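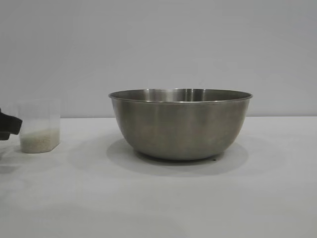 *Figure 1. Stainless steel mixing bowl, empty.*

## 2. Method

The trial compared two watering methods for leek seedlings in the Clumwood glasshouse at Umness. Bench A was watered by overhead spray line. Bench B stood on capillary matting fed from a header tank through a Fladix float valve. Both benches carried module trays filled with the same peat-free compost, sown on the same morning.

A total of 2,824 modules were sown, half on each bench. Trays were turned end to end every second day to even out the light. Water use was read from a meter on each supply pipe. No liquid feed was given in the first 10 days.

## 3. Results

Bench B used 1,426 litres over the trial and Bench A used 2,000 litres. Emergence was slower on the matting, mainly in the row furthest from the inlet, where the mat had lifted at one corner. Stem thickness at the final check was similar on both benches. Algae formed on the matting from the second week.

## 4. Discussion

The saving is in line with what we expected from Ichikawa's bench layout, which we copied apart from the slope. Run-off from Bench A was not collected, so the two totals show supply only. The trial should be repeated with the mat pinned down and a black perforated cover fitted over it.

Report submitted June 27, 2021.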